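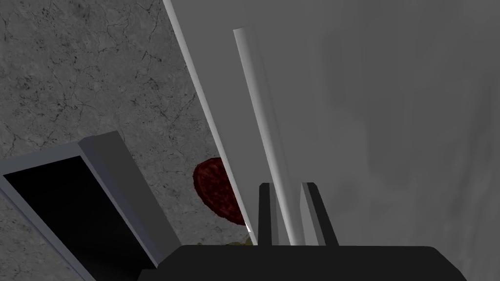
Grey stone, paler grey panel.

2018-09-20

Public meeting about the port tonight. The border people want a second scanning shed at Drustbridge, and we were all invited to have our say, provided our say took no longer than two minutes and was written on a card beforehand.

I went mostly for the biscuits. The man from the ministry had slides. In January they opened 491 parcels and found something nasty in 178 of them, which sounded impressive until a woman near the front asked how many had gone through unopened. He said he would have to get back to her. She said she had asked the same thing last time.
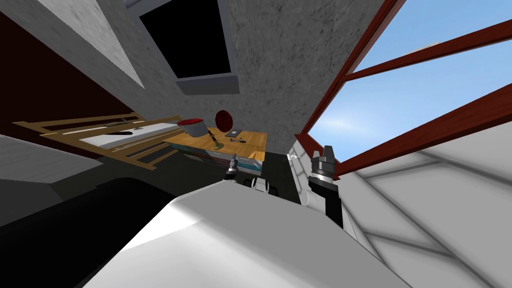 Then we had the haulage lot, who are against the shed because of the queues, and the Breslow residents, who are against the queues but quite like the shed. A driver from Değirmenci stood up and said he had spent more of the summer parked on our bypass than in his own bed. Best speech of the night, and it fitted on the card.

The petition has 3,937 names on it now. Mine is there twice – I signed outside the chemist's and forgot. I suppose I ought to own up.

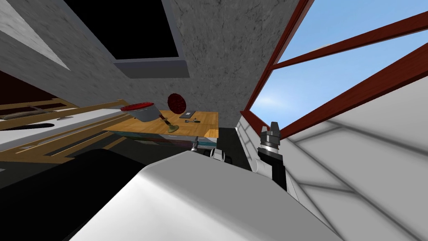
The contract for the scanners would go to Filtia, if it goes to anyone. Our MP was meant to explain that part but sent a letter instead, read aloud by a clerk with a cold. It was in favour of safety and also of trade.

Vote put off until the next meeting. Home by ten, feet soaked, and I'd left my good umbrella under the chair. Must ring the hall in the morning.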